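4.3 Installing the under-sink filter

Before you start, close the cold water shutoff valve and open the faucet until the flow stops. The Satti cartridge is rated for cold water only.

1. Hold the bracket against the cabinet side wall and mark the two screw holes. Leave at least 4 inches of clearance below the housing for cartridge changes.

2. Keep the O-ring and fittings together on a tray beside the sink until they are needed.

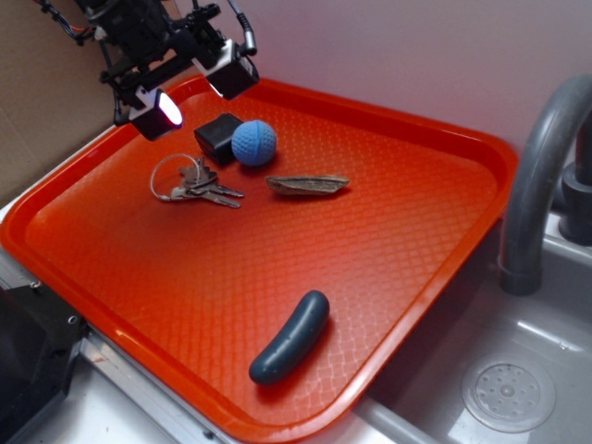

3. Fasten the bracket with the screws supplied. Do not use longer screws in a shared wall.

4. Push the inlet tube fully into the port marked IN. Pull back lightly to check that it is locked.

CAUTION: Supply pressure must not exceed 80 psi. Fit a pressure regulator if it does.

5. Grease the O-ring, seat it in the groove, and hand-tighten the housing. The wrench is for removal only.

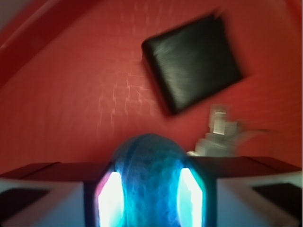

6. Open the shutoff valve a quarter turn and check each joint for leaks. If a joint drips, close the valve, remove the tube, trim the end square, and refit it.

7. Open the valve fully and flush for about 17 minutes. Discard this water.

Note: Cloudy water during flushing is trapped air. See section 6 if it persists.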